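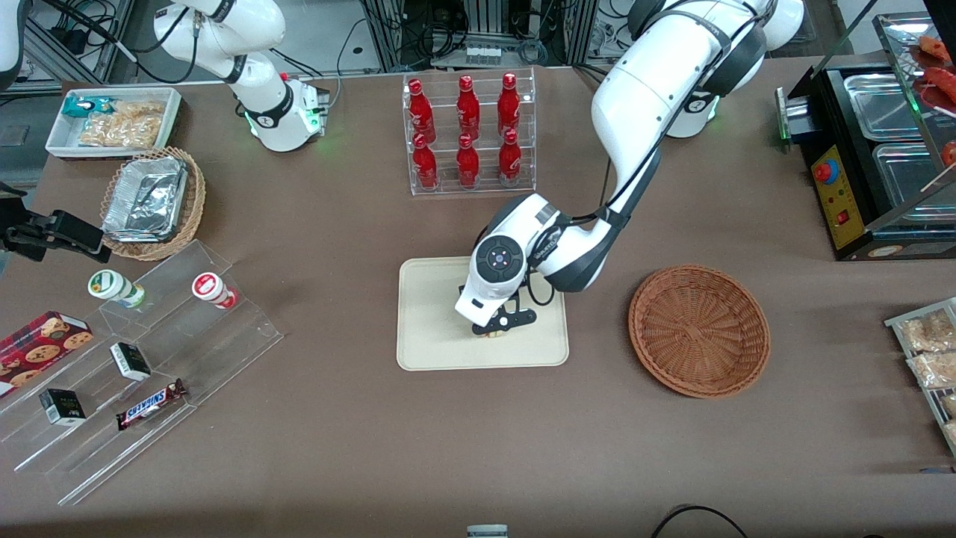 Chapter 2
Small Shops and Their Stock

2.1 Why stock matters

A small food shop earns its living from goods it has already paid for. Every packet and bottle on the premises is money that the owner cannot use until somebody buys it. If there is too much of it, the rent falls due while the cash is still sitting in the storeroom. If there is too little, customers walk to the next store and may not come back.

In Chapter 1 we looked at how a business sets its prices. In this chapter we turn to the goods themselves: how much to order, how often to order, and how to keep track of what is left. Snacks and drinks will serve for most of our cases, as the sums are easy to follow and most readers have bought such things over a counter.

2.2 A shop in Narnholm

Obadia Urio opened a corner store in the town of Narnholm with a loan and one supplier, a wholesaler called Cenari. He ordered once a month. Cenari gave a lower price on large orders, so he bought drinks 400 bottles at a time and felt he was saving money.

On 26 Dec 2018 he closed the store and counted everything in it. The total came to 3,981 items. Of these, 112 were past their date and had to be thrown out. A good many others had not sold at all since the previous count. Two of his best sellers, meanwhile, had run out before the holiday.

Urio's records showed what he had spent, but they did not show what had sold. He knew his total sales for each month and nothing about the separate lines. When he ordered, he worked from memory, and he tended to remember the busy days.

His sister-in-law, Edileuza Amaral, kept the books for a hardware store. She suggested a stock card for each line. On the card he would write the amount delivered, the amount sold and the balance. She also told him to order smaller amounts more often, even at a slightly higher price per bottle.

We will return to Urio's store several times. Keep the figures from his December count at hand, as they are used in the exercises at the end of the chapter.

2.3 Terms used in this chapter

Stock (also called inventory). Goods held by a business for sale.

Opening stock and closing stock. The goods on hand at the start and at the end of a period. The closing stock of one month is the opening stock of the next.

Lead time. The time between placing an order and receiving the goods.

Reorder point. The level of stock at which a new order should be placed. It must be high enough to cover sales during the lead time.

Shrinkage. The difference between the stock the records show and the stock found when it is counted. Theft, breakage and errors in the records all add to it.

Turnover. The number of times the average stock is sold and replaced in a year. Fresh food has a high turnover. Greeting cards and batteries usually have a low one.

2.4 The cost of holding goods

The price on the supplier's invoice is only part of what stock costs. A shopkeeper also pays for the space it takes up, for insurance, and for interest if the goods were bought with borrowed money. Goods that spoil or go out of date add a further cost. Together these are called holding costs, and we begin with them.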